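Segmenting the pillowcase task

The manipulation club at Skongate has spent most of this term on bedding, after a first term on cups. Cups are rigid, so a cup has a pose: three numbers for position, three for orientation, and the planner can be written before lunch. A pillowcase has no pose in that sense. It has an opening, which may be folded shut, and two corners at the far end that matter only once the pillow has reached them.

Harsh Dhillon and I took the labelling half of the project. Chepkoech Ondieki has the policy half and therefore waits for us, with some patience. Our input is head-view footage of people making beds with their bare hands, and our output is a file that says which hand is doing what, and when. At the end of May the file stood at 3651 labelled segments. The labelling tool is Plidico, written by last year's group, and it still forgets the zoom level whenever a clip is closed.

The label set began with 2 classes, contact and no contact. This was too coarse. A hand resting on a pillow and a hand pulling a hem were both contact, and the policy learned to rest its hands on things. We now use 4: approach, press, pinch and pull. Each hand gets its own track, so the left may be in press while the right is in approach, and in bedding this is the normal state of affairs. One hand holds the thing still and the other does something to it.

The boundaries are where the time goes. Approach ends at first contact, but first contact is often hidden behind the fingers. Harsh marks it at the first visible change in the fabric. I had been marking it when the fingers stopped moving, which put my boundaries consistently later than his. We relabelled my share with his rule. It was two evenings' work and I would rather have spent them otherwise.

Pinch and pull are worse. When both hands are at the opening, the fingers curl under the cloth and the thumb disappears. From a single view the difference between holding and pulling is mostly in how the creases change over the next few frames, and in poor light the creases are not reliable either. Our rule is that if two people disagree after watching the clip twice, it goes in as pinch with a low confidence score. Chepkoech weights the loss by that score, so a wrong low-confidence label does limited damage.

Lighting deserves a separate note. The early clips were all from bright rooms, and the hand detector (called Grikach, for reasons that predate me) did well on them. On dim rooms it lost the far hand whenever a sleeve or a shadow crossed the wrist. A shadow of a hand on a plain pillow is also a rather good hand, as far as Grikach is concerned. We added dim clips to the training split and put in a check that rejects any detection with no forearm attached. The check costs us some true hands near the border of the view. I have left it on.

Next is the corner problem. Getting the case over the near end of the pillow is mostly pulling, but seating the far corners needs a shake or a push from inside, and neither fits the 4 classes. Harsh wants a fifth. I want to see how many segments would change before reopening the file. Chepkoech wants the file closed by the time the arm is back on its stand in the Robles lab, and she will probably get her way.

Two stills from the bedding clips, as loaded in the tool:

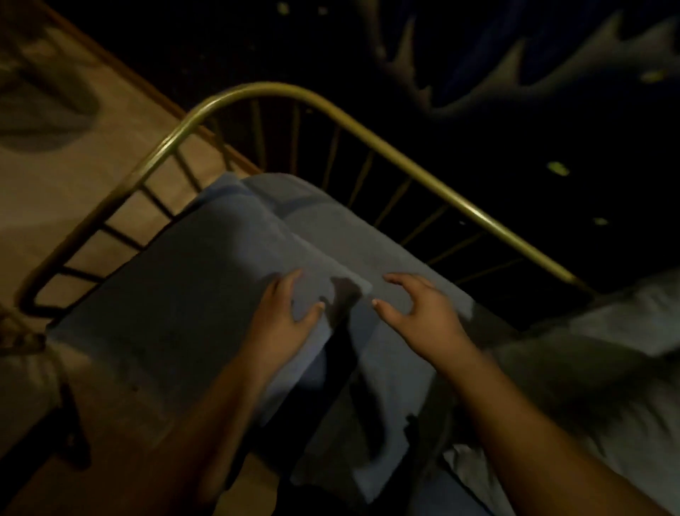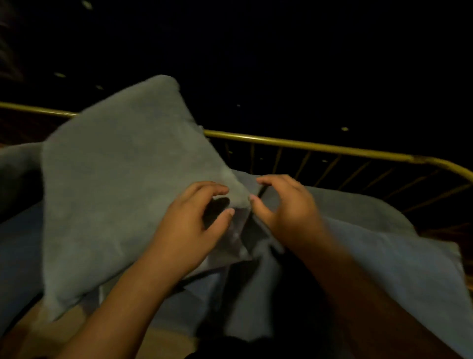 First still: left hand in press, right hand in approach. Second still: both hands at the opening of the case, left hand in pinch.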